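Grolley Publishes Free Good-Practice Guide for Robot Arms in Shared Workrooms

Written by Ha-rang Son, lead author

VORNWOOD, April – I've wanted to write this announcement for two years, so forgive me if I sound a little giddy. Grolley is releasing the Sarnow Guide, a plain-language set of house rules for labs and small shops where people and robot arms share one room. It's free, it's 68 pages long, and you don't need an engineering degree to get through it (my sister teaches choir and she read it on a train).

Why bother, when there are already formal safety standards? Those standards matter, and the guide sends you to them again and again. But they're written for people who do risk assessments for a living. A lot of the folks who write to us have a couple of arms, a few tables and one very long to-do list. They wanted to know what to do at nine in the morning before anybody powers up!

So we asked. Over the past year we visited 22 workrooms and collected more than 2,000 comments on our drafts, some of them pretty blunt. One reader crossed out an entire chapter and wrote "say it shorter." We did.
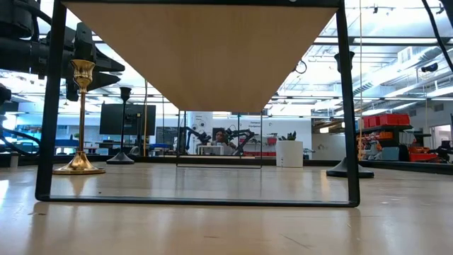

Our longest chapter is on bench setup, and it's the one I fought hardest for. The rule is simple: before a run, look at everything standing within reach of the arm and ask what happens if it gets bumped. Take a brass candlestick, with that slim shaft on a wide, flared base. It's one piece to clear, and when it's standing just inside the leg of a little side table, the gripper has the table frame to think about as well. The guide asks you to write down the clearances for both, at the slowest speed you plan to use and again at the fastest. The same chapter covers people sitting near other arms across the room, who need to know which machines are live and who has the stop button.

There's also a section on cables (please read the section on cables), one on handing over between shifts, and a checklist with 29 items that fits on both sides of a single sheet. Print it, tape it up, scribble on it. We'd love to see the scribbles.

Isah, our training partner, will run short online sessions for anyone who wants to walk through the checklist with their own floor plan in hand. Sessions are free too, and you can bring the whole team.

The guide is out now on the Grolley website. Comments for the second edition are open through the summer, and yes, I read every one, even the grumpy ones.

Media contact: Ha-rang Son, Grolley press desk, Vornwood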